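The T-shirt drawer, round three

So I finally gave in and did the T-shirts. All of them. I'd been putting it off since June, when the drawer stopped closing and I started just leaning on it with my hip until something gave (the something was the runner, by the way, and it still squeaks).

I own too many T-shirts and I know it. There's the one from the Bindonitz half marathon that I didn't run, I handed out bananas. There's a whole family of gray ones that I swear are different grays. My Clanik laundry basket holds exactly one load and a half, so there is always half a load of clean shirts living on a chair, and by the time I get to them they look like I slept in them. Sometimes I did.

My old method was folding in the air, holding the shirt against my chest with my chin, the way my mom does it. Hers come out like a store display. Mine come out like a burrito. So now I use the bed, which is the biggest flat thing in the whole apartment, and I do one shirt at a time: dump it, find the collar, pull the bottom corners out, smooth it with my forearm, fold. The blue ones are my favorites to do, they're soft and they don't fight back much. 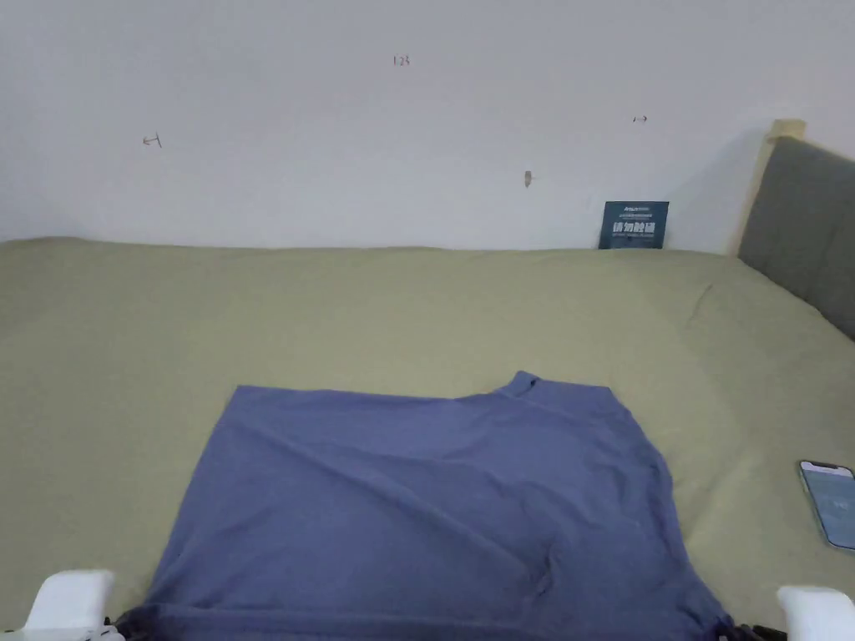
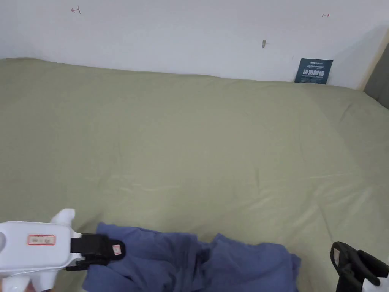 What I changed this time

First, I stopped making a pile on the bed. A pile just stares at you. The basket stays on the floor and only one shirt comes up at a time, and I got through 14 of them before I wanted a snack, a personal record!

Second, sides in before anything else. I used to fold the shirt in half the long way and then wonder why the sleeves stuck out like ears. Now it's left side in, right side in, sleeves tucked back, then up from the hem in thirds. They stand up in the drawer like little files, and I can see every single one without digging.

Third, I set a timer for 30 minutes and quit when it rang, even with a few left over. I went back after dinner and they were no big deal.

The giveaway bag went to the Restirico thrift shop over by Sukprasert, the noodle place, so obviously I came home with noodles too. I did not come home with a T-shirt, though there was a really nice green one and I stood there holding it for way too long.

Next up is the sock situation. I've got a shoebox and a bad attitude. If you have a system for socks that don't match anything, please leave it in the comments.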